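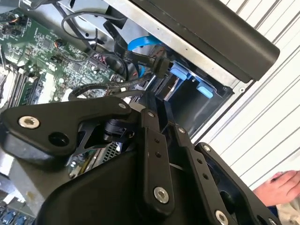

*Inside an open desktop computer case.*

18 Feb 2026

I have been meaning to write about soup since before the holidays, and then I didn't, and then my sister called last night and asked for the leek one, and I found I couldn't tell it to her over the phone without wandering off into six other things. So I'm putting it down here, where I can wander all I like.

If you've ever driven through Tavdale you've probably passed the soup counter without noticing it. It shares a front door with the shoe repair, and the sign is the same brown as the building. I went by it for years on my way to Idard to see my aunt. One wet September afternoon I had a headache and no lunch in me, and I pulled in mostly for the parking spot. I had a bowl of leek and potato with a heel of dark bread and a little dish of pickled onions, and I sat there afterward long enough that I was late to my aunt's and had to make something up about traffic. (She reads this. Sorry, Aunt Carol. I did bring you a quart the next time.)

The place belongs to Griet Verstraete, who makes two soups a day and chalks them up on a board by the register. One is always plain enough for a child. The other one depends on what she got that morning, and I've had celery root, and a cabbage and caraway that I still think about, and a fish one with saffron that I'm told people call ahead for. When it's gone it's gone and she turns the board around to face the wall. I've driven all that way to look at the back of that board more than once, and I've had to console myself with a sandwich from the gas station!

Anyway, the leek. I asked her for the recipe on maybe my fourth visit, expecting to be politely turned down, and she just told me, standing there with a ladle in her hand, while a man behind me waited for his change. There's hardly anything in it. Leeks, potatoes, butter, salt, water, and a rind of cheese. She doesn't use stock. I must have made a face because she said, "Chicken soup is on Thursdays if you want chicken soup," and the man behind me laughed.

What I'd been doing wrong all my life, apparently, was rushing the leeks. I used to give them a few minutes, until they went limp, and then in went everything else. Griet puts hers in a heavy pot with more butter than you'd like to see, a good pinch of salt, and the lid on, over the lowest flame she's got, and leaves them. I timed mine the first time I did it properly and they took 70 minutes. They shouldn't brown at all. If you hear sizzling, put in a splash of water and turn it down. By the end they've gone to a kind of pale green jam, and your whole kitchen smells sweet, and the dog is standing in the doorway.

Then the potatoes, peeled and cut small, and enough water to come just over the top. The rind goes in now too. She uses Rodon, the hard yellow cheese they sell at the dairy counter on the Idard road, and she saves the rinds in a coffee can. I asked at the counter whether they'd sell me rinds by themselves and the girl gave me a bag of them for nothing, so it's worth asking wherever you buy your cheese. Parmesan rind is fine. I've also made it with no rind and my husband didn't notice, although I did.

Simmer until the potatoes fall apart when you lean on them with a spoon. Fish out the rind. Don't forget the rind, it's a nasty surprise for whoever gets it.

Now for the part where I get a little preachy. I don't use the blender for this. I know it's faster, and I know everybody's got one of the stick ones now, but potatoes turn to paste if you whip them, and I've served my family a pot of what was basically wallpaper glue, so I speak from experience. I have my mother-in-law's old Bergmann food mill, the kind with the crank and the folding feet, and it lives on top of the fridge because it won't fit in any drawer we own. I put the whole pot through the coarse disk. It takes a while and I get soup on my sleeve every single time, but you end up with something that still has a bit of texture to it. A potato masher would get you most of the way there.

Salt at the end, more than you think. Pepper if you want it. I like a spoonful of sour cream in mine, and my husband puts hot sauce in his, and I've stopped saying anything about it.

It keeps well for a few days and I think it's better on the second one. It freezes all right, though it comes out a little grainy and needs a good stir over a low flame before it looks like itself again. I double it when company's coming. At Christmas we had 13 for lunch on the day after, with coats piled on every bed in the house, and I made it in the canning pot and scraped the bottom to fill the last bowl (mine, naturally).

The pickled onions I haven't cracked. I've tried cider vinegar and I've tried white, with sugar and without, and mine come out either too sharp or sort of sad. Griet was busy last time and I didn't like to ask for a second recipe with the line out the door. If any of you make a good quick pickled onion, the pink kind, not too sweet, please put it in the comments. I've got a big bag of red onions in the pantry and a pot of leeks on the stove as I type this, and I should go check that they aren't sizzling.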